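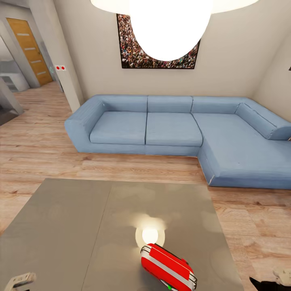
## Evening host wanted for Temska reading house

Temska is a small house in Inedside where people come to read, borrow books and talk in the evening. We look for one person who can be the host for 17 hours per week, from November.

**What you will do**

- open the house at 4 p.m. and close it at night
- help visitors to find a book, and write down the loans (we still use paper cards)
- prepare tea and put the room in order after the talks
- lead the Thursday reading group, together with one colleague
- answer the telephone - it does not ring often

**What we ask**

You like to read and you are patient with people of every age. You can speak English well enough for a long conversation. A second language is welcome, because many of our 187 members grew up with another one. You do not need a diploma in library work. You must be able to carry boxes of books up 2 flights of stairs.

**What we offer**

A contract for one year, with a trial period of 3 months. The pay follows the scale of the Abou Jaoude foundation, which finances the house, and we will send you the scale if you ask for it. You may borrow as many books as you want.

**How to apply**

Write a letter of one page and tell us which book you gave to somebody most recently, and why this one. Please send it on paper to Yamuna Thomas, Temska, Inedside, or leave it in our mailbox. We will invite people for a talk during September - travel costs are paid if you come by bus.

August 31, 2025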